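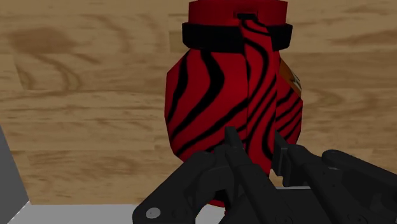
2 min read

Yetunde Briggs, October

OK so budget season at Farkgate and I finally get to shop for a gripper!! Thread, because my group chat has muted me.

We're doing all the trials in sim before I spend a cent. The red one with the tiger stripes (zebra? we argue) is my favorite test object, nice fat body and those flat panels.

The two-finger Prilari is what I want. Renano quoted me 34 days to ship, and spare fingertips come in packs of 6. I'm budgeting two packs. I know myself.

Things I forgot in my first draft: cables, the mounting plate, a second power supply, and up to $500 for shipping. Ngozi Nnaji caught the plate, thank you Ngozi.

Still going back and forth on leasing the arm (the Jin) vs buying it outright. If you've leased one, how bad was the paperwork?

Numbers go in tomorrow morning, wish me luck!

Comments

Rhona Menzies: Leased ours. Paperwork was fine, the insurance form was the pain.

Nkechi Chukwu: zebra, obviously

Ngozi Ajayi: Get three packs of fingertips.

© Yetunde Briggs | Contact | Back to top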